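Notes on Buying Yarn Before the Pattern Is Chosen

The question of whether to select yarn or pattern first has been raised in the comments section of this blog on several occasions, and a fuller reply is now due. The author's position has changed since the last post on the matter. Readers who kept the earlier advice are asked to set it aside.

For many years the practice in this household was to choose a pattern, note the required yardage, and purchase accordingly. The method is orderly. It also produced a cupboard of partial skeins bought for projects that no longer appealed by the time the yarn arrived. A review of that cupboard in January led to the present approach, in which yarn is bought in small amounts, swatched, washed, and only then matched to a pattern.

The Test Swatch

A swatch should be larger than most instructions suggest. The author casts on 80 stitches for lace and fewer for plain work, and continues until the fabric can be judged away from the edges. The first rows say very little. Needle size should be recorded at the time, on paper, and pinned to the swatch itself. A separate notebook was kept for this purpose during one winter and was mislaid before spring.

Washing is not optional. Wool that appears firm on the needles may relax a great deal after a soak, and a cardigan knitted to an unwashed measurement will grow accordingly. The gray cardigan described in an earlier post is the evidence for this statement. It was begun in a size suited to the author and is now worn by her brother.

Drying should take place flat, on a towel, away from the radiator. Pins may be used for lace. For ribbing they should be left in the box.

Color and the Matter of Labels

Teal remains the most difficult color in the collection to match. It turns toward green under a kitchen bulb and toward blue at a north window, and two purchases made a month apart will seldom agree. The label band should therefore be kept until the last end has been woven in.
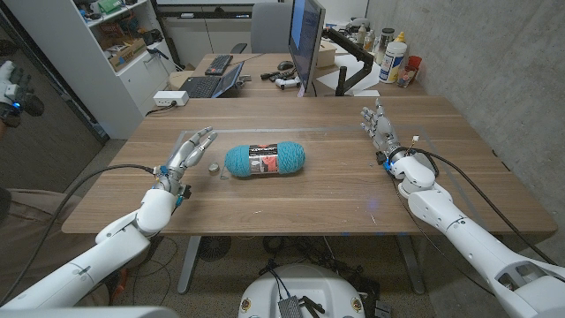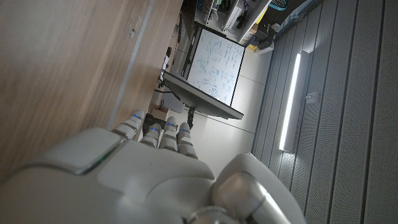

Dye Lots

The dye lot number is the most useful item printed on a label and the one most often thrown away. Yarns sold under the same color name may differ enough for the join to show across the front of a sweater. The author learned this from a pullover in Patby, a soft worsted wool no longer stocked by the local shop, in which the left sleeve is plainly darker than the right. The pullover is still worn, generally under a coat.

Where a second lot cannot be avoided, the two should be alternated every other row over a depth of several inches. The change is then gradual and will pass in ordinary light. Venla Heinonen, who taught the evening class at which the author first learned to turn a heel, preferred to put the second lot into the cuffs and collar, and her garments never appeared to suffer from it.

Yarns Currently in Use

Brolar is a plain two-ply of moderate price. It splits if handled carelessly, and a blunt needle tip is advised. Its cream shade takes cables very well.

Sipos is a sock yarn with some nylon content. One pair knitted from it has lasted through two winters of daily walks without a darn. The author has 246 yards remaining, held back for a child's hat.

Burero was bought on the strength of its color and has not been a success. It sheds. A scarf made from it on size 8 needles left fibers on every dark garment in the hall closet, and the remainder has been set aside for stuffing.

Storage

Skeins are now kept in lidded boxes, sorted by weight, with cedar blocks that are sanded lightly each spring. Balls wound for immediate use are kept apart. Yarn should not be wound tightly and then stored for long periods, as the strain affects the fiber and the gauge will be misleading when the ball is at last used.

A list is taped inside the lid of each box. The list for the sock yarn box has 19 entries, of which the last four are in pencil pending a decision about the green.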